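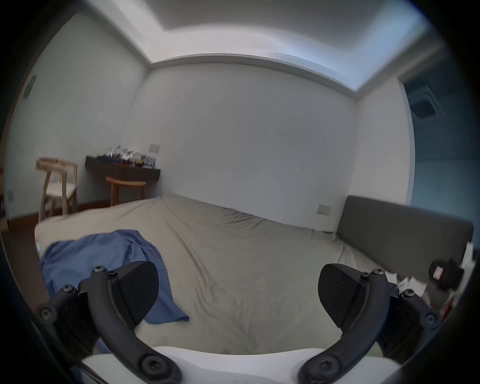
Gripper 2 over the bed, pads open, blue cloth to the left.

Print this page | E-mail this page

Gripper upkeep meeting, 10/02/2024
Present: Hala Matar, Dexter Ruiz-Ortega, me (taking notes, badly)

Started with the August notes, which Dexter had read and I hadn't. Approved anyway.

Pads. Hala wants both fingertip pads swapped every 400 grasps on the cloth work -- we've been letting them go to 472 and she says the texture gets slick by then. I argued a bit (pads cost money!) but gave in. Dexter will order from Jurholm.

Screws. Long talk about this one. Dexter's order is pivot screws first, right down at the body, then the outer links, then the ones by the pads. I'd been going top down and ending up with a finger that dragged. We're doing it his way, with a dab of Mangundap threadlocker on the pivots only. Please don't put it on the pad screws, I'm the one who has to get them off again.

Closing check. Pads should face each other square before anybody starts on the shirts and sheets. If one leans, back off the screw at the base of the pad and reseat it. Hala is adding a line to the Skindbridge log for it.

Spare body, number 741, is still at Prunard for a new bearing. No word yet, I'll call.

Next meeting when the pads come in.

Comments

tessellate: Does the pivots-first order go for the older fingers too?

Dexter R-O: Yep, same order -- go easy on the last quarter turn.

mpk: Log line is in, thanks Hala!

Contact us | Copyright Skindbridge | Back to top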